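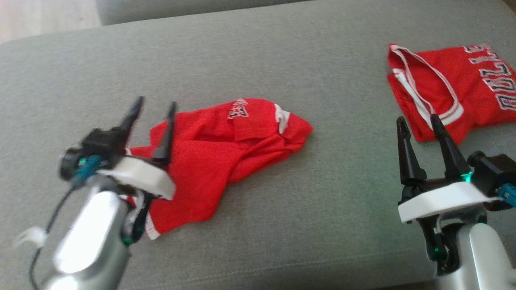

Trornero Robotics Short Course
Unit 4: Teaching by Demonstration
Handout, revised 1 Jul 2024

1. Scope

This unit covers two ways of showing a robot a task: moving the arm by hand, and driving it by remote control. The running task is folding a shirt or jersey with two arms. Cloth is used because it exposes most of the faults that a rigid block hides. Read sections 2 to 5 before the lab. Section 6 lists what to hand in.

2. Hand guiding

In hand guiding (also called kinesthetic teaching) the operator holds the arm and moves it through the task while the joints are in gravity compensation. Joint positions are logged directly. No mapping from operator to robot is needed, so every logged pose is one the arm can reach.

There are two drawbacks. The operator's hands and forearms show up in the camera views, and they will be absent when the policy runs. Also, one person has trouble guiding two arms at once with any precision. A fold that needs both grippers to lift together usually ends up as two separate motions, and the policy learns them as two separate motions.

3. Remote control

In the lab we use a leader-follower setup. The operator moves a pair of small leader arms, and the follower arms copy their joint angles. The Thaler control software runs the copy loop and writes the log. Gripper opening is sent as a continuous value, so a half-closed gripper is a valid command.

The operator gets no force feedback. Contact with the cloth, and with whatever is under it, has to be judged by eye. On a padded surface this matters more than on a table: fingertips pushed into the padding will pinch the cover along with the garment. Approach the edge of the cloth at a shallow angle and close slowly.

Set the leader arms to the same pose as the followers before enabling the loop. If they differ by more than 15 degrees at any joint, Thaler refuses to start.

4. What is recorded

Each time step holds:

Joint positions of both follower arms
Joint positions of both leader arms
Gripper commands, left and right
Images from the head camera and from one camera at each wrist

The leader positions are the action labels. The follower positions are the state. Students often swap these. The two differ whenever the follower lags or is pressing on something, and that difference carries the only trace of contact force in the log.

Head and wrist views do different jobs. The head view shows where the garment lies and which way the neckline faces. The wrist view shows the cloth between the fingers, where the head view may be blocked by the gripper itself. If a wrist cable works loose during an episode, stop and discard the episode.

5. Demonstration quality

The Stomdale exercise set, used for the first training run, has 3,000 episodes. Each is limited to 90 seconds. Your own set will be much smaller, and a few poor episodes will have a visible effect on it.

Start state. Vary how the garment is crumpled and where it lies. If every episode begins with the collar to the left, the policy will do badly with the collar to the right.

Pauses. Do not stop to think with the arms over the cloth. A policy trained on long pauses tends to stall at the same point. Plan the fold first, then start recording.

Recovery. If a grasp slips, grasp again and continue. Keep these episodes and tag them "regrasp".

Strategy. Agree on one folding order within the group. Mixed orders give the policy two answers to the same view, and a simple regression model will average them.

Placement. Set the finished garment down clear of the next one. Overlapping cloth of the same color makes the boundary hard to find in the head view.

6. Lab work

Each group records 49 episodes with remote control and a short hand-guided set for comparison. Train the baseline model in Zetumance with default settings. Do not tune it.

Hand in:

The episode log, with tags
One plot of leader and follower position for a single wrist joint over one full fold, with contact periods marked
One page comparing the two teaching methods on time per episode and on the number of discarded episodes

Logs are due at the last session in September. Unit 5 uses the same data, so keep the raw files.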